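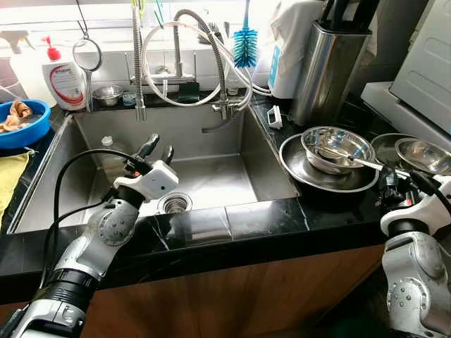 Agua dura: lo que contestasteis en mayo

Madre mía, cuántas respuestas. Preguntamos por la cal y llegaron 74 correos, más los que me paráis en la escalera. Resumen rápido porque cierro el boletín en nada y todavía falta maquetar la página de las bicis.

Lo primero: sí, el agua del barrio es dura. Lieselotte Pfeiffer, del portal de Zurmont, la midió con tiras reactivas en su casa y en la de su hermana y le salieron más de 300 mg por litro en las dos. Las tiras son orientativas, ya lo sabemos, pero cuadra con lo que se ve en los grifos y en las mamparas.

Trucos que más se repiten:

Vinagre de limpieza en un trapo, enrollado al grifo, media hora y aclarar bien. Ojo con el mármol y la piedra caliza, que se los come. Y nunca mezclado con lejía, por favor.

Ácido cítrico para el hervidor. Dos cucharadas, agua hasta arriba, hervir, dejar reposar, tirar. Luego un hervido solo con agua.

Desenroscar el aireador del grifo cada pocos meses. Casi nadie lo hace y luego llamamos al fontanero porque "no hay presión". En mi caso era arenilla, un puñadito ridículo.

Secar. Ya, ya. Pero funciona, pasar la bayeta después de fregar y listo.

Descalcificadores: aquí hay pelea. Siu-fong Leung puso uno hace 6 años y está encantada, dice que la caldera ni se entera. Otros se quejan del gasto en sal y del sitio que ocupa debajo del fregadero. Si alquiláis, preguntad antes al propietario, que hay que tocar la acometida.

Los imanes que se ponen en la tubería... pues opiniones para todos los gustos. Yo no me gastaría el dinero pero alla cada uno.

Cosa práctica: en la ferretería Drera venden el ácido cítrico a granel, lleváis vuestro bote y os lo llenan. Cierran a las 2, no apuréis como yo.

Queda pendiente el tema lavadoras, que da para otra entrega. Si teneis facturas de reparación por cal mandadlas al correo de siempre, tapando los datos personales. En el próximo número, eso y el buzón de la calle Bomon que sigue sin puerta.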